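An afternoon at the Veveck open house

I got to Veveck a little after two, drove past the sign twice, and finally parked behind the bakery (which meant a cinnamon roll, oh well!). They make desks and office seating, and once a year in March they let people wander through the building and try everything.

The upstairs was my favorite part. There's a long railing with a wooden handrail where you can look down at the lower floor, and right next to it a desk with a warm wood-grain top that I wanted to take home. I tried a few chairs too and stayed way too long in one of them.

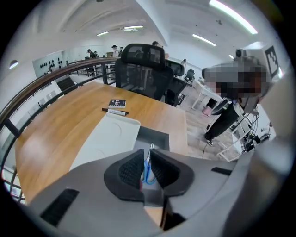

Getting there and what I bought

Take bus 24 and skip the parking hunt. Entry was free, and I left with a Doolan desk lamp from the sale table, marked down from $150 to $107. My sister wants to come along next year, so I signed us both up for the mailing list.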